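Reading a camp ration ledger

30 March 2026 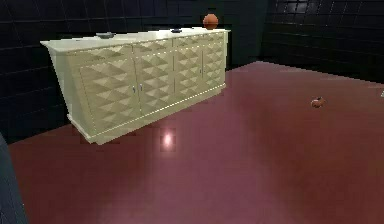
I have spent the winter transcribing a ration ledger from a wartime civilian internment camp. The copy I work from is a scan of 56 pages, sold on disc years ago by a small press called Provton. The original is missing its first 8 pages, so the record starts in November with no opening stock figures.

Each page has 6 columns: date, head count, rice, salt, fuel, remarks. The head count is the most reliable of these. It was taken twice a day, and the clerk entered the lower figure. Rice is harder. The unit changes partway through the book from sacks to tins, with no note on the size of either. I have left the entries as written and put my conversions in a separate file - mixing the two makes later checking impossible.

The remarks column is mostly blank. Where it is used, the entries are short: "pump out," "no delivery," "children's milk stopped." There are 13 entries of "no delivery," and in each case the rice issue falls on the following line, then stays down for several days.

Two hands are present. The second takes over after the change of unit and writes a seven with a crossbar. I had misread several of these as fours in my first pass, so anyone who downloaded the November pages from me should replace them.

Next I will do the fuel column, which has water damage along the lower margin.

Contact | © 2026 Skomo Notes | Back to top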